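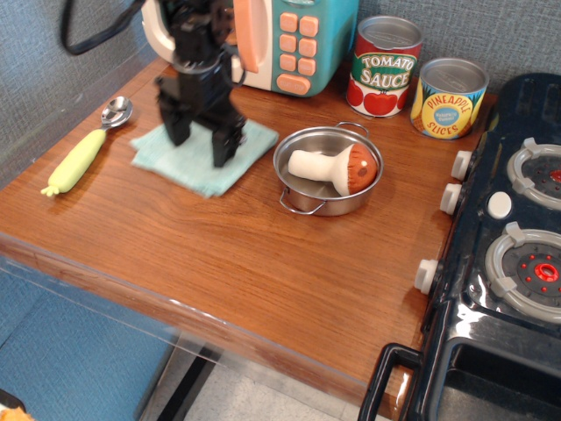
Setting up a play kitchen on a table: your questions answered

By Felicja Sobczak
7 July 2018
2 comments

We get a steady run of emails about play kitchens, mostly from people who don't have room for a full wooden unit and want to put something together on an ordinary table. These are the questions that come up most. If yours isn't covered, leave it in the comments and Elīna Grigaitė or I will answer it there.

Do I need a proper play kitchen unit?

No. A table with a toy stove at one end and a toy microwave at the back gives a child enough to cook with. The units look smart, but they take up a lot of floor and most have only one side you can stand at. With a table, two children can work from different sides without too much elbowing.

Where should the stove go?

At the end, on the side of the hand the child uses most. Leave the middle of the table clear enough for a pot and whatever is being chopped, stirred or served. If the stove goes in the middle, everything else ends up balanced on top of it.

What about the microwave?

Against the back. The door needs room to swing, so open it fully before you decide on the spot, and keep tins and bottles out of its way.

Should I buy metal pots or plastic ones?

I prefer stainless steel. It wipes clean, it doesn't hold on to the smell of washing-up liquid, and the children like the noise. Look for a small pot with two handles that are fixed firmly to the rim. Run your finger round the rim before you hand it over, and send it back if anything feels sharp. Plastic is quieter, and if you live in a flat that may settle it.

How much toy food is enough?

Less than you think. A mushroom in a pot is a soup, a stew or breakfast, depending on who is cooking. Remzi Çınar, who looks after our toy library shelves, puts out a handful of pieces and keeps the rest in a cupboard, then swaps them over when the play gets stale. We did a full stocktake in January and found 1178 pieces of play food, almost all of it in boxes that hadn't been opened for months.
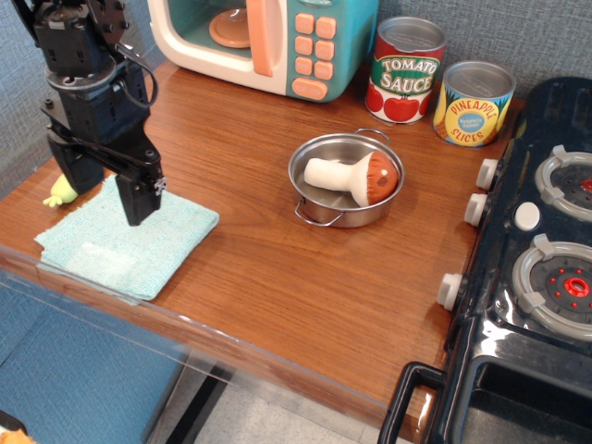

Mixed materials are fine, by the way. Soft food, hard food and printed tins can all go on the same table. Children don't mind that the mushroom is a different scale from the tomato sauce, and tins are useful for small hands learning to stack and grip.

Is it worth having a cloth?

Yes, and it costs nothing. Use an old flannel or a small square of towelling, folded flat. It gets used as an oven cloth, a tablecloth, a napkin, a blanket for the vegetables and, now and then, for wiping up. Pale colours show the dirt, so you can tell when it wants washing. A slightly uneven edge does no harm, but trim any long threads.

Real spoons or toy spoons?

Either. Toy spoons with a shaped handle are easier for younger children to hold, and they don't wander back into the kitchen drawer. If you use real ones, choose teaspoons. Big serving spoons tip a small pot over.

How do I clean it all?

Pots and spoons go in warm soapy water, then dry them straight away. Wooden tabletops should be wiped with a damp cloth that has been well wrung out. Anything with batteries should be wiped with the batteries taken out and the cover back on. Plush food is the awkward one — check the label, wash it in a pillowcase if it can be washed, and let it dry right through before it goes back in the box.

My child tips everything on the floor. Any ideas?

Put out fewer things. After that, check the height of the table. If they have to reach up to it, things get dragged off the edge. Dayana Alvarado wrote to say she put a low lip along the front of hers, and that it stopped the tins rolling off. A strip of smooth beading would do, as long as there are no nails or splinters.
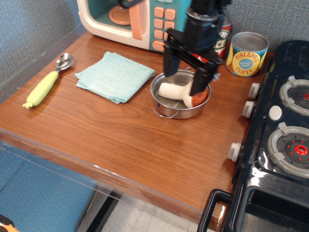

How should it be left at the end of the day?

We do it the same way each time. Pot in the middle, cloth folded, spoon beside it, food back in its box apart from one or two pieces. Shut the microwave door so it doesn't get knocked. A child who comes to a table that is partly laid will usually start cooking straight away, and one who comes to a heap will usually tip it out.

Can I borrow a set before buying?

Yes. Members can take home two kitchen boxes at a time. Please bring the tins back with the lids on, and tell us if a piece has gone missing so we can stop looking for it.

Share this page: 2 shares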